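Jutwood Two-Arm Practice Kit (Clubs and Schools)

The Jutwood kit is a bench task set for student teams who already have a pair of arms with small parallel grippers and need something repeatable to practise on. It was drawn up for the Bimivance club competition, and the parts match the task sheet used in the November round.

What is in the kit

One light frame with slender legs, one upright pole, a cotton cloth, black sheeting for the work surface, and a printed task sheet with score card. Arms, grippers and control software are not supplied.

The tasks

Each run lasts 4 minutes. The team starts with the cloth laid over the frame and must lift it clear, fold it once and lay it back. Both grippers must hold the cloth during the fold. Touching the pole costs 10 points; knocking the frame over ends the run. Teams may drive the arms by hand control or run a trained program, but must declare which before the start.

Setting up

Spread the sheeting first and tape it down at the corners. Creases are allowed under the rules, though a deep fold near the frame can catch a fingertip. Place the frame within easy reach of both arms and set the pole between the two grippers – the task sheet gives the spacing. Check that cables have enough slack for the full reach of each arm before switching on. 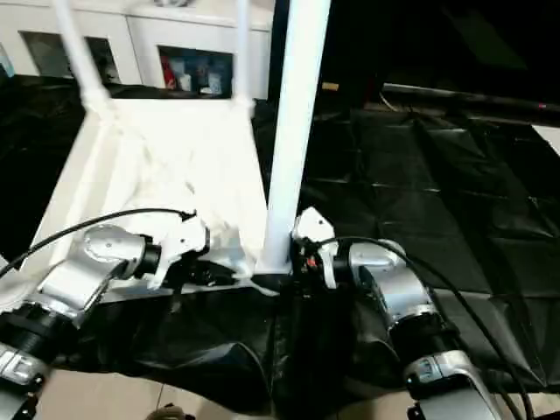
Most clubs need around 40 practice runs before the fold becomes reliable. Record every run, including the failed ones, on the score card. Replacement cloths are sold singly and can be washed, but should not be starched or ironed with spray, as a stiff cloth is scored in a separate class.

Order code: Gashi 3000. Supplied flat, with fixings.

Comments

Ieuan Griffiths: Does the pole have to stay upright for the whole run, or only until the fold is done?

Girkier: Whole run. Ours leaned after the cloth was back down and the judge still stopped the clock.

k_morris: Spare cloth from the first order was slightly smaller than the one in the kit. Worth measuring – it changes the grip points.

Contact | Copyright Jutwood | Back to top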